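Flalari 593 No-Clean Liquid Flux

Flalari 593 is a halide-free, low-solids liquid flux for selective and wave soldering of through-hole assemblies. It is compatible with tin-silver-copper and tin-lead alloys and can be applied by spray, drop-jet or foam. The activator package is fully consumed at normal preheat and contact times, leaving a thin, clear residue that does not need to be cleaned.

Flalari 593 replaces Flalari 51, which was withdrawn in April. Existing spray settings can be carried over in most cases, but the new formula wets faster and flux volume should be checked on the first boards.

Features
Halide-free activator system
Low bridging on fine-pitch connectors
Good hole fill on thick boards with heavy ground planes
Residue can be probed in circuit
Compatible with most solder masks and conformal coatings

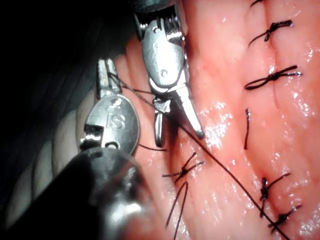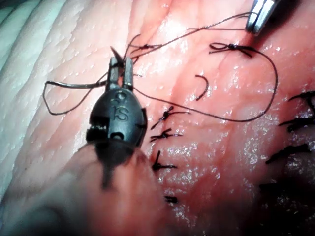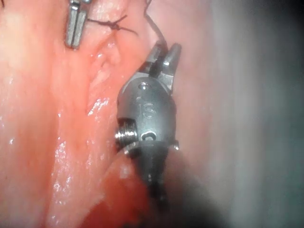
Application
Do not thin before use. For spray systems, apply an even coat to the underside of the board and confirm coverage with fax paper or a glass test plate. Foam systems need regular solids control – use Vestitham thinner only, as other alcohol blends will change the foam height.

Preheat must drive off the solvent before the board reaches the wave. Flux that is still wet at contact will cause spatter and solder balls. Keep overspray away from areas that will not be heated, or wipe them down after soldering.

Cleaning
If cleaning is required by the customer specification, residues can be removed with Cokari saponifier in an inline or batch washer. Water alone will leave a white film.

Packaging
200 ml sample bottle
480 ml bench bottle
Larger containers on request

Storage
Store upright in the original closed container, away from ignition sources. Flalari 593 is flammable. Do not return used flux to the container.

Rinaldi rotary sprayers need the fine nozzle with this product. For nozzle part numbers and safety data sheets, contact Benedetta Dal Bello in technical support.

Data sheet revised 14 October 2018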